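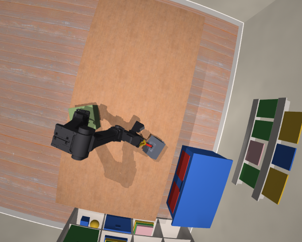 Our project was to write a placement planner for a simulated arm, working only from the state that the simulator gives us and one overhead view. The task is to bring a small stick-shaped part up to a cube and put it against the cube face at a chosen angle. The arm has short fingers and a wrist that is bulky for its size, so the approach direction matters more than we expected when we wrote the proposal. With the red part pointing to the right into the grey cube, the wrist and forearm come in from the left and most of the tabletop stays clear for the return move. The cube is at an angle to the table, and the planner has to read that angle before it can choose a grasp.

Filed under: Student Projects / Robotics Software

Method

The code is split into two programs. The first, written by Binta Oyelaran, estimates the position and turn of the cube. The second, written by Simão Prata and me, plans the path and sends joint targets to the simulator. We called the whole thing Cetska and kept that name in the repository.

The planner samples joint positions, throws out any that collide, and joins the rest into a tree until it reaches the goal. We then shorten the path by trying straight joins between points that are not next to each other. The last part of the approach is not sampled. It is a straight line along the normal of the cube face, at low speed, with the joint speeds worked out from the Jacobian.

Results

We ran 2,333 trials with the cube in random positions and at random angles. Of these, 653 failed. We sorted the failures by the log message. Most were planning timeouts with the cube near the far end of the table, where the arm is almost straight and few samples are valid. The next largest group were wrong angle estimates. A cube looks the same after a quarter turn, and the estimator sometimes jumped between two answers from one step to the next. In 37 trials the planner reported success but the part ended against the wrong face. Binta fixed the jumping by keeping the answer closest to the previous one. The trials above were run before that fix and we have not repeated the full set.

Shadows also caused trouble. The first version of the estimator picked out dark regions by brightness, and the arm's shadow on the table was often joined to the cube. Using saturation as well as brightness helped, since the table is a warm brown and stays that way in shadow.

Remaining work

The timeout is fixed at 2 seconds and should depend on distance. Darnell Strickland has suggested starting the tree from both ends, and Sanaa Benmoussa has a branch with this partly working. The collision model still treats the held part as a point, so a long part could touch the cube early without the planner noticing. We plan to have both changes merged by July.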